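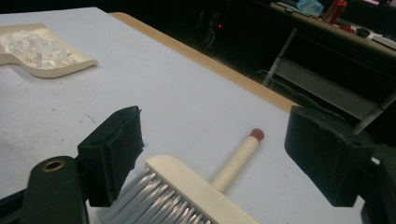

Packing staff at the Visser household goods works in Plimcombe will no longer end their shift by cleaning the benches, after the company decided to give this task to machines by July. The job is small but it comes back many times a day. Clear, crinkled plastic gathers on the white table top, and it must be brushed into a dustpan before the next order is laid out. According to the company, the 186 people in the packing hall spend roughly 60 hours a week on it together.

Home | News | Business | Jobs | Contact

Feb 18, 2020
By Vangelis Athanasiadis

The new arms come from the supplier Vanon and will learn from the movements of the workers themselves. Visser has recorded 691 short cleaning tasks until now and wants to reach 2125 before the first arm is put into daily use.

The works council has agreed to the plan under two conditions. No post may be cut before the end of next year, and the recordings may not be used to measure how fast a person works. Staff who take part receive a small addition to their hourly pay.

Opinions in the hall are divided. Some packers are glad to save their backs and wrists. Others say that the cleaning was the only moment when they could talk to a colleague, and they fear it will be filled with more orders. Visser answers that the break times stay as they are, but it has not yet said how the hours will be used.

A second site, in Istik, will decide later if it follows.

Print this article | E-mail this article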